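Progress Report to the Drimine Fund
Project: Ackroyd Adult Reading Program
Prepared by: Sorcha Purves, Program Manager
Submitted: 09/06/2020

The grant supports evening reading classes and a home lending service for adults in the Ackroyd district. Classes moved to telephone and mail delivery in the spring, and this report covers the period since that change.

Enrollment stands at 100 learners in seven groups. Tutors call each learner weekly and mail a new packet after every second call. Two groups asked for shorter texts with larger print — these were supplied by Trillar under the existing order, at no added cost to the grant.

The lending service recorded 3501 loans against a target of 1000. Demand was strongest for short novels and driver's manuals. Returns have been slower than planned, and the loan period has been extended to six weeks.
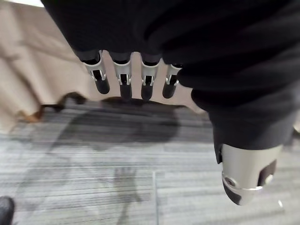 Spending remains within the approved budget, although postage has passed its original line. We request permission to move unspent travel funds to postage for the remainder of the grant year. Uthai Tanasarn has prepared the revised figures, which are attached as Schedule B.

Small in-person groups are planned for late September at the Cadulis branch, subject to local health rules. Tutor schedules will be sent to the Fund once the room booking is confirmed.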